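Wusto 분해 셀 제품 안내 및 공개 시연

Wusto는 폐PC에서 재사용 가능한 부품을 분리하는 협동로봇 작업 셀입니다. 협동로봇과 그리퍼, 손목 센서, 알루미늄 프로파일 테이블, 부품 고정 지그가 기본 구성에 들어갑니다. 작업 순서는 Plunder 소프트웨어에서 편집하며, 본체 모델별로 따로 저장해 둘 수 있습니다.

주요 사항
- 기본 등록 부품: CPU, 메모리, 하드디스크, 확장 카드
- 등록된 본체 모델: 26종
- 셀 중량: 약 238kg (제어반 제외)
- 설치 기간: 2일
- 부품 고정 지그: 3D 프린팅 제작, 도면 제공
- 본체 투입과 측면 패널 개방은 작업자가 합니다.

공개 시연
10월 23일 수요일, Griffiths 전시동 116호에서 진행합니다. 데스크톱 타워를 눕혀 놓고 메인보드 쪽 부품을 다루는 공정을 보실 수 있습니다. 분리한 부품은 본체 왼쪽 지그에 종류별로 꽂습니다. 사용 중인 본체 모델을 신청서에 적어 주시면 등록 여부를 미리 확인해 드립니다. 시연 중에는 테이블에 손을 올리지 마십시오.

납품과 설치는 Cendier가 맡습니다. 견적에는 셀 본체와 소프트웨어 1년 사용권이 포함되며, 추가 지그는 별도입니다. 6월 이전에 구입하신 고객은 Plunder 업데이트를 무상으로 받으실 수 있습니다.

댓글

나사하나
슬림형 케이스도 되나요? 저희는 타워보다 슬림이 훨씬 많습니다.

Cendier 담당
일부 모델만 등록되어 있습니다. 모델명을 보내 주시면 확인해 드리겠습니다.

재활용센터2층
6월 시연 때 봤는데 메모리 고정 클립 쪽에서 시간이 꽤 걸리더군요. 그 부분이 바뀌었는지 궁금합니다. 지그는 도면을 받아서 저희가 출력해 써도 되는지요?

Cendier 담당
메모리 공정은 Plunder 업데이트에서 순서를 고쳤습니다. 지그는 직접 출력해서 쓰셔도 됩니다.

mokdong_pc
하드디스크는 브래킷째로 지그에 꽂는 방식이면 좋겠습니다. 브래킷 분리는 저희가 나중에 따로 합니다.

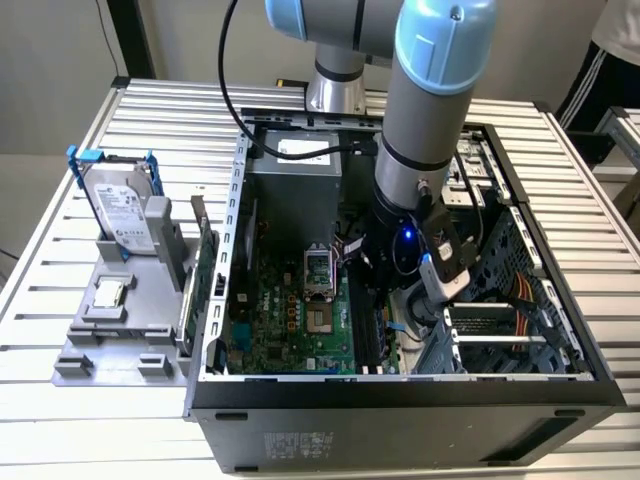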